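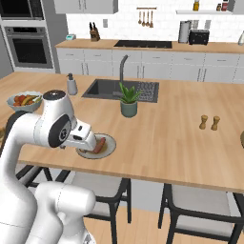 Kitchen island task in the simulator, gripper over the plate with the sausage.

Minutes — Orville manipulation software meeting
14 September 2020
Chair: Ardalan Ahmadpour
Present: planning, perception and tooling groups. Apologies were received from the Prunditz side.

1. Previous minutes
Accepted with one correction. The planner licence is renewed in May, it was written wrongly as already renewed.

2. Planner (Posum)
The new cost term for wrist rotation is merged. On the island task Posum solved 597 of 700 start poses, and before the change it was 685 with the old collision margin. The meeting discussed if this drop is acceptable. Ardalan is of the opinion that the old margin was too small and the earlier number should not be used for comparison any more. Agreed. The old result stays in the log with a note.

Planning time is still too long when the elbow must pass near the faucet. To be profiled before next meeting.

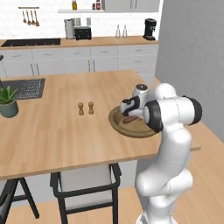
Reading time: 2 min

3. Perception
The segmentation model gives one mask for the sausage and the rim below it when the gripper covers part of the tray. The colour of the rim is near to the colour of the countertop, and this makes it worse. Two proposals were made: use the depth channel for the edge, or keep the last good mask from before the approach. The second one is cheaper and will be tried first.

It was asked whether the salt and pepper mills need their own class. Not at this time — they are obstacles only.

4. Tooling (Arabzadeh)
The Arabzadeh replay viewer now loads a full episode in about 90 seconds. Several people find this slow. The cause is that textures are read again for each view. A cache is planned.
The export button does not save the joint names. Ticket is open.

5. Actions
Ardalan: write the note on the collision margin in the log.
Planning: profile the faucet case.
Perception: test mask holding, report the failures by start pose.
Tooling: texture cache, joint names in export.

6. Other business
Request from Prunditz to get read access to the scene files. Postponed to the next meeting.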